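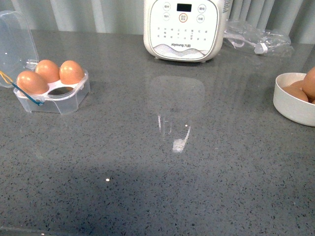 Rice cooker and egg carrier on the counter.

Flatar Plant-Based Holiday Roast, 2-pound size: Review

Thu 12 May

May is a strange month to be eating a stuffed holiday roast, but Flatar now sells this one all year and my grocery store had it marked down. I have bought it twice. The first one I cooked exactly by the box. The second I cooked my own way, and I liked it better.

What you get is a log of wheat and soy protein with a bread and mushroom stuffing down the middle. It comes frozen in a plastic casing inside a cardboard sleeve. There is also a pouch of brown gravy, which is sealed separately and can be thawed in a bowl of warm water. The roast is fully vegan, gravy included. The Lenwood roast I used to buy had egg white in it, so I always check.

Thawing

The box says 24 hours in the refrigerator. Mine was still hard in the center after a full day, both times. Give it a day and a half. If you cook it with a frozen core, the stuffing stays cold and the outside gets tough while you wait for it to catch up.

The casing has to come off before cooking. This is printed on the back in small type and I think it belongs on the front. Cut along the length with scissors and peel it away. Some of the surface came off with it on my first roast, about a tablespoon's worth, and I just pressed it back on.

Cooking

The directions call for a covered dish at 350 degrees for an hour and a quarter, then fifteen minutes uncovered. Following that, I got a roast that was hot all the way through but pale and a little spongy. The outside had no crust at all.

The second time I put sliced onion, carrots and a cup of vegetable broth in the pan, brushed the roast with oil and soy sauce, and took the cover off for the last 45 minutes instead of fifteen. I basted it 2 times with the broth. The outside turned dark brown and firm enough to slice thin. The vegetables were good too, and the broth that was left went into the gravy.

I do not recommend the microwave directions. I tried them on a leftover half and the edges went rubbery.
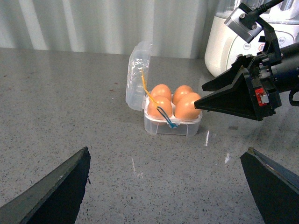

Brown eggs, in a four-egg carton.

Taste and texture

The meat part tastes like mild sausage with sage and black pepper. It is salty. People expecting turkey will not get it, though with gravy on top it fills the same place on the plate. The texture is dense and even, closer to deli slices than to anything with a grain. Lebrun makes a roast with more chew to it, and if texture is what matters most to you, buy that one. It also costs a good deal more and is hard to find outside of the fall.

The stuffing is the best part. The mushrooms have real flavor and the bread does not turn to paste. There should be more of it. By the time you get to the ends of the roast there is almost none, so the end slices are plain.

The gravy is thin and too sweet for me. Simmering it for ten minutes with the pan broth and a spoonful of mustard fixed most of that. One pouch is not enough for a whole roast, so plan on making extra.

Serving and leftovers

The box says eight servings. At our table it fed five adults with mashed potatoes, green beans and rolls, and left enough for two sandwiches. Sliced cold, it holds together well. I had it on rye with pickles and lettuce and would buy it for that alone. Let it sit for ten minutes out of the oven before you slice, and use a serrated knife. A straight blade pushes the stuffing out.

I froze a few slices in a flat container with a little gravy over them. They came back fine in a covered skillet on low heat.

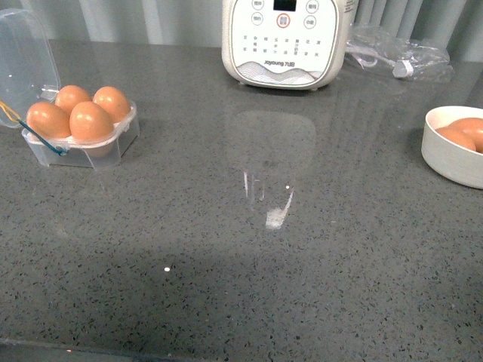 Nutrition and price

One serving has 300 calories and 460 milligrams of sodium before gravy. My slices were bigger than the serving on the label, so I was eating more than that. Protein is high. It has wheat and soy, and there is no gluten-free version that I could find.

Full price at my store is more than I like to pay for something this size. On sale it is fair. The Hedarlow store-brand roast is cheaper, but it has no stuffing and no gravy, and the flavor is flat enough that I ended up chopping the last of it into chili.

Would I buy it again? Yes, on sale, and I would cook it uncovered for longer every time. My store has the markdown going into June, so I have one more in the freezer now.

Four stars out of five. I took one off for the gravy and the directions.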